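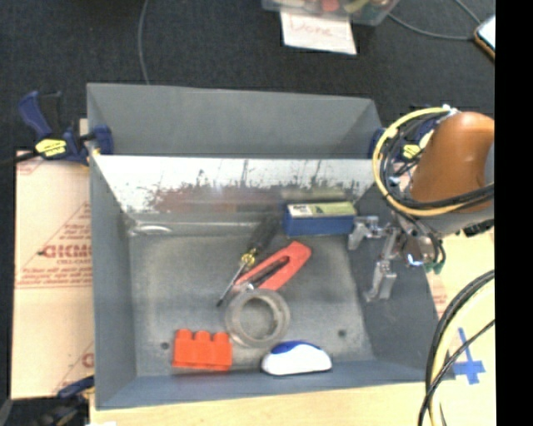 Stirnport R2 Spring Reverb and Line Driver

Two-channel rack unit for studio and stage use. 2U. Mains powered.

Overview

The Stirnport R2 is a two-channel spring reverb with balanced line inputs and outputs. Each channel has its own drive amplifier, its own spring tank and its own recovery amplifier. The channels share a power supply and nothing else, so they can be used as a stereo pair or on two separate sources.

The unit was designed by Csaba Halász at Vincze and replaces the single-channel R1. The drive circuit is new. The R1 used a fixed drive level, set inside the case, and many owners asked for access to it from the front. On the R2 the drive level is a front panel control with a range wide enough to take the tank from clean to heavily overdriven.

The R2 is supplied with both tanks fitted. A remote tank version, the R2-X, is listed under Versions.

Signal path

The input is electronically balanced and accepts line level from a mixer send, an interface output or a preamplifier. It will not give enough level from a microphone or a guitar pickup connected directly. For guitar, use a DI box and preamplifier, or the effects loop of the amplifier if the loop runs at line level.

After the input stage the signal splits. The dry path goes straight to the mix control. The wet path passes through a high-pass filter, then the drive amplifier, the tank, the recovery amplifier and a two-band equaliser before it reaches the mix control.

The high-pass filter sits before the tank because low frequencies use up most of the drive current and add little that is useful to the reverb. For voices, a setting near the middle of the range is a good starting point. For drums, start higher. Turned fully anticlockwise, the filter is out of circuit.

The equaliser acts on the wet signal only. The low band is a shelf. The high band is a bell with a fixed width and a variable centre frequency, intended mainly for taming the metallic ring that short springs give on snare drum and plucked strings.

Front panel controls (each channel)

Input: sets the level into the unit. Detented at unity gain.
High pass: sets the corner frequency of the filter before the tank.
Drive: sets the level into the tank.
Low: cut or boost, wet signal only.
High: cut or boost, wet signal only.
High frequency: centre frequency of the High control.
Mix: dry to wet. Fully clockwise gives wet signal only.
Output: sets the level leaving the unit.
Bypass: relay switched. In bypass the input is wired to the output, including when the unit is unpowered.

The drive meter has five segments per channel and reads the level at the tank, after the filter. The top segment lights when the drive amplifier begins to clip. Occasional clipping does no harm to the tank.

The Mix, Drive and High frequency controls are stepped, with 31 positions each, so that settings can be written down and returned to. The remaining controls are continuous. A recall sheet is included with the printed manual and may be copied freely.

Rear panel

Two XLR inputs, two XLR outputs, two jack outputs carrying the wet signal only, one footswitch jack, one mains inlet with fuse drawer, one ground lift switch.

The XLR and jack outputs can be used together. The wet jacks are taken before the Mix control and are not affected by it or by Output. They are unbalanced.

The footswitch jack accepts a two-button latching switch on a stereo jack plug. The tip mutes the send to the tank on channel one and the ring mutes the send on channel two. Because the send is muted and not the return, the reverb tail dies away in the normal manner when the switch is pressed.

The ground lift separates signal ground from the chassis. It does not disconnect the safety earth, which must never be removed.

Spring tanks

Each channel has a three-spring tank, hung on rubber mounts inside a steel inner case. The tanks in each unit are selected as a pair for decay time, but springs are mechanical parts and the two sides will not match exactly. Most users find the difference helpful in stereo. If a closer match is needed, Vincze can select for it at the time of order.

The tanks are fitted with the open side down and the unit should be used horizontally. It can be used vertically at a slight cost in low-frequency response. Upside-down mounting is not recommended, as the springs may touch the cover.

Rack position

Spring tanks pick up vibration and magnetic hum. Leave at least 1U free above and below the R2 and keep it away from power amplifiers and other equipment with large mains transformers. If hum is heard on the wet signal only, move the unit before looking for a wiring fault. Channel two is nearer the power supply and will normally show the problem first.

On stage, mount the unit in a rack with foam suspension, and do not stand the rack on a hollow riser or next to a bass cabinet. A tank that is shaken or knocked at high output settings produces a loud crash through the PA. Mute the returns before moving the rack.

Transport

Two red transit screws on the underside lock the tanks in place. Remove them before use and keep them in the holders provided beside the screw holes. Refit them whenever the unit is sent by carrier. For ordinary journeys in a suspended rack they can be left out. The unit will pass signal with the screws in, but the reverb will be short and dull. Please check this first if a new unit sounds wrong.

Specification

Channels: 2
Input: balanced XLR, 20 kohm
Main output: balanced XLR, 100 ohm
Wet output: unbalanced jack, 150 ohm
Maximum input level: +22 dBu
Maximum output level: +22 dBu
Dry path frequency response: 10 Hz to 40 kHz, within 0.5 dB
Wet path bandwidth: 80 Hz to 5 kHz, depending on tank
High-pass filter: out, or 60 Hz to 800 Hz
Decay time: 2.6 seconds nominal
Mains supply: 230 V or 115 V, set internally
Power consumption: 18 W
Depth behind panel: 192 mm, excluding connectors
Weight: 5.4 kg

Allow a further 60 mm behind the unit for XLR plugs and cable bend.

Versions

R2: standard unit, as described on this page.

R2-X: both tanks supplied in separate steel cases, each with a three metre cable. The drive and recovery electronics stay in the rack. This version is intended for studios with machine rooms, or for anyone who cannot find a quiet rack position. The tank cables can be made up to ten metres on request. Longer cables are not offered, as the high-frequency loss becomes audible.

R2-M: as R2, with fixed unity gain in place of the Input and Output controls. Supplied to special order for installations where front panel levels must not be altered.

The R2 cannot be converted to an R2-X after purchase. The internal wiring and the recovery amplifier board are different.

Supplied with the unit

Mains lead, four rack screws with cup washers, two spare fuses, printed manual with recall sheet. Footswitch and audio cables are not included.

Spares and service

Replacement tanks, knobs, meter boards and relay boards are held in stock at Mundgate. Tanks can be changed by the user with a crosshead screwdriver. Disconnect the mains before taking off the cover. The tank plugs are marked IN and OUT; if they are swapped, the wet signal will be very weak but no damage will result.

All other work should be done by the service department or a qualified technician. Service notes and full circuit diagrams are sent on request to registered owners. Please quote the serial number, found on the rear panel beside the mains inlet.

The warranty period is two years from the date of purchase and covers parts and labour. It covers springs broken in normal use but not springs broken in transit with the transit screws out.

Availability

The R2 is built in batches. The present batch is allocated and the next is due in June. Orders are filled in the order received and payment is taken at dispatch. The R2-X takes a further three weeks. Demonstration units can be heard at the Mundgate workshop and at Hornaddale Studio Supplies, by appointment in both cases.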